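Home | Galleries | Small Rooms | About | Contact

The Swirl Corner
Words by Yiran Yan
Last updated: November

Every kitchen gets one corner where good intentions go to be plugged in. Mine has swirls on the walls, big black scribbled ones, the sort you draw while on hold with the gas company. I picked the pattern in an afternoon and have spent 24 months defending it to Wanting Lei, who says it looks like the wall is thinking about something upsetting.

The gray marble-look counter was the calm choice. I was allowed one.

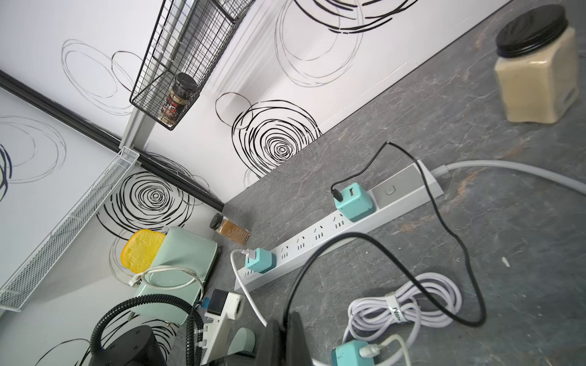 Spices are a matter of faith with me. The wire basket came from Plundport and was meant to get every jar off the counter for good. Then Venkatesh Gounder cooked one dinner here, and jars have wandered ever since. I've stopped herding them. The big ones with the black lids never had a chance of going up on the wall, so they live at ground level with the electrics.

As for the power strip, it is long, it is white, and it goes diagonally. I have straightened it. It prefers diagonal. 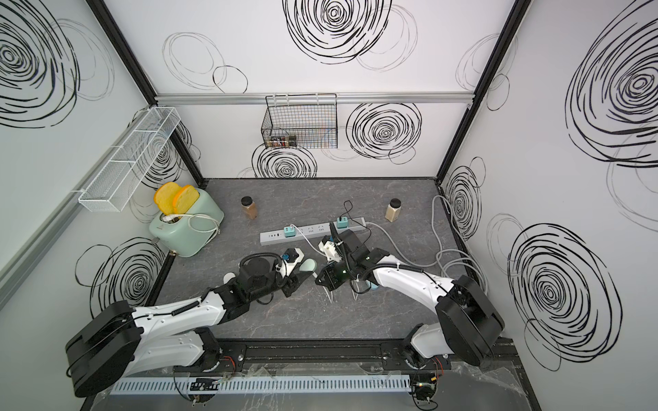 Mint-green toaster, two slices up, cord on top like a bad hat.

Next gallery: Xiuying Jia's pantry, which has labels that face forward. We're trying not to hold it against her.

2 comments | 24 shares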